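Brake shoes, part two: sorting and paper

The rear drums on the Travside came off on Thursday. Most of the evening went to the backing plates, so the shoes waited until the bench was clear. These are notes on how I handle shoes between removal and refit, mostly so I can find them again next time.

Bench covering. I use brown paper from a roll, one piece, wide enough to reach nearly across the table. Newspaper sheds ink and tears when a shoe is dragged over it. Cardboard is fine but soaks up brake cleaner and stays damp. Paper gets changed after each axle.

Trays. Two shallow plastic ones, blue and red. Blue is for shoes I have not measured, red is for shoes I have. The gap between them stays clear, for the caliper and the notebook. I tried labels on masking tape before this and the solvent lifted them.

Measuring. Lining thickness at three points along the arc: each end and the middle. I ignore the chamfer. Wear on a leading shoe is rarely even, and a single reading at the center can look healthy when one end is close to the limit. The limit itself comes from the service manual for the car. I write it at the top of the page before starting.

Handling. Fingers on the metal web and the edges only. Friction material picks up grease easily, and a contaminated lining is scrap as far as I am concerned. No compressed air and no dry brushing. Older linings may contain asbestos, and the dust from newer ones is not something to breathe either. Wet wipe, bag it, done.

Inspection. Check the holes in the web for elongation, then the edge of the backing where it rides on the support pads. A groove you can catch with a fingernail is worth a second look. Check the bond line between lining and metal for rust lifting. The last set had 34 months on it and had started to separate at one end.

Springs and adjusters are a separate post. I still need a retaining spring from Gallagher before the left side goes back together.
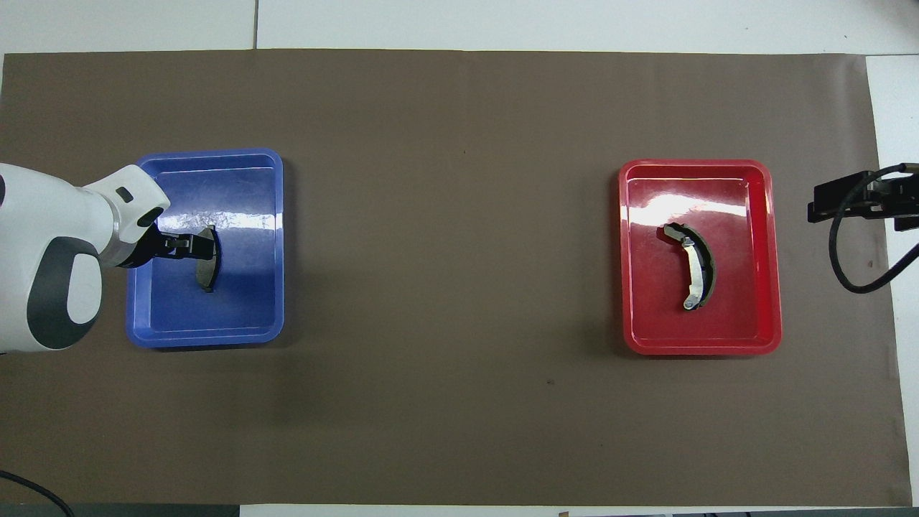

Natsumi Ueda: I do the same with two trays, but I also mark leading and trailing on the web with a paint pen before anything comes off the car. On mine the linings are different lengths, and I got them swapped once. Do you measure down to the rivet heads if the shoes are riveted, or only total thickness?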